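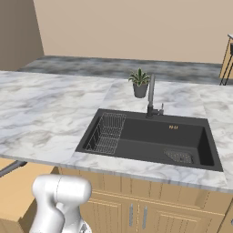 Kitchens and Worktops > Stone and similar > Marble and hard water, what do you do?

didenko_k
Hello to all. I am reading this forum for a long time but this is my first topic, so please excuse my English, it is my third language.

We moved in June to Barnorgate, where the water is very hard. The apartment has a marble counter. In our old place we had laminate and I never had to think about it. Now I have white rings near the faucet and one dull spot where my husband cut a lemon. The rings I can feel with my fingernail, the dull spot I can not feel at all.

My questions are these. Can I remove the rings without vinegar? I have read that vinegar is forbidden. And should I seal the stone again? The previous owner did not leave any papers about it.

slabside
Welcome. You read correctly, no vinegar, no lemon, no descaler from the supermarket. Marble is calcium carbonate and so is your scale, more or less, so anything that eats the one will eat the other.

For the rings: new razor blade, held almost flat, plenty of water and a drop of dish soap. Go slowly. The dull spot is an etch. Sealer would not have stopped it and sealer will not fix it.

bustarico
I disagree about the blade for a beginner. I scratched my own counter exactly like this, a line as long as my hand, and I still see it every morning. Use a plastic scraper first. It takes longer but you can not hurt much with it.

slabside
A blade held flat does not scratch. A blade held at an angle does. But fine, plastic first, if she has the patience. 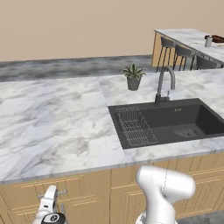 didenko_k
Thank you both. I will try the plastic one — I do not trust my hands so much.

About the sealing, how do I know if it is needed? The man in the hardware store wanted to sell me a bottle immediately, without asking me any question.

quarry_lane
Water test. Put a spoon of water on the stone, wait ten minutes, wipe it. If the stone is darker under it, the water went in and you can seal. If there is no change, keep your money. Do it in a few places, because the area near a sink usually wears first.

bustarico
And do it in the evening when nobody is cooking. I did mine at noon and my son put a plate on it.

quarry_lane
For the etch you have two ways. Marble polishing powder, used with a damp cloth in small circles, works well on a small spot if your finish is polished. If your finish is honed (matte), do not use the powder, it will leave you a shiny circle. For honed stone people use fine wet sandpaper. I used 600 grit on mine and stopped there, and it matched. My neighbor went up to 1000 and got a patch smoother than the rest.

slabside
600 is too coarse to suggest to somebody with one lemon spot. You do not know what finish she has. I would leave it alone or call a stone person.

quarry_lane
I said what I did on mine. She can try it in a corner behind the toaster before anything else.

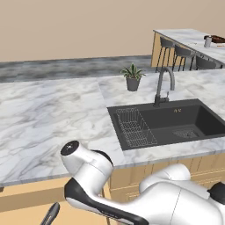 didenko_k
Please do not argue because of my lemon :)

I made the water test in three places. Two stayed the same and the one close to the faucet became darker, but after an hour it was normal again. The finish is polished, I can see the window in it. So I think powder for the spot, and sealer only after the rings are gone. Is this the right order?

quarry_lane
Yes. Clean, repair, let it dry overnight, then seal. Wipe off the extra sealer before it dries on the surface or you will have a haze, and the haze is more work than the rings.

andano
I come late into this topic, but what about a water softener? My sister put one in for nearly 1000 and she has no more rings anywhere, also not in the shower.

bustarico
Too much money for a few rings. Dry the stone around the faucet with a towel after the dishes. I keep an old one on a hook for this and it costs me nothing.

andano
It is not only for the rings, it is also for the kettle and the washing machine. But yes, the towel works, if everybody in the house does it. In my house only I do it.

didenko_k
In mine also. The plastic scraper took off the small rings today, the biggest one is still there but thinner. I ordered the powder and I will write again when I have used it.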